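Como tirar marcas brancas de copos quentes de uma mesa de madeira clara?

Aled Gough
Boa noite a todos! Mudei-me para Drollau em outubro e herdei da minha tia uma mesa de madeira que adoro. O problema é que, num jantar com 9 pessoas, alguém pousou as canecas de chá sem base e ficaram umas manchas esbranquiçadas que não saem com pano húmido. Já passei o óleo da Jemorel e ficou quase igual. Há solução sem lixar tudo?

marta_voyle
Olá, Aled, bem-vindo! Marca branca costuma ser humidade presa no verniz – se fosse preta, era bem mais complicado. Ponha um pano de algodão seco por cima e passe o ferro morno, sem vapor, uns 5 segundos de cada vez, levantando para espreitar. Na minha foram precisas três voltas, com muita paciência e um cafezinho pelo meio. Depois deixe repousar até ao dia seguinte e só então encere, sempre no sentido do veio.
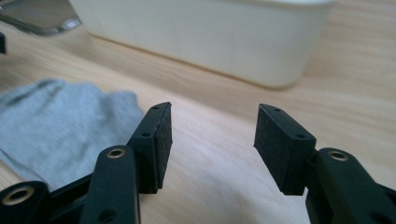
O veio da madeira clara do tampo.

tio_zirbridge
Maionese. A minha mãe deixava uma noite inteira e limpava de manhã. Na minha mesa não fez nada, mas experimente num cantinho e depois conte!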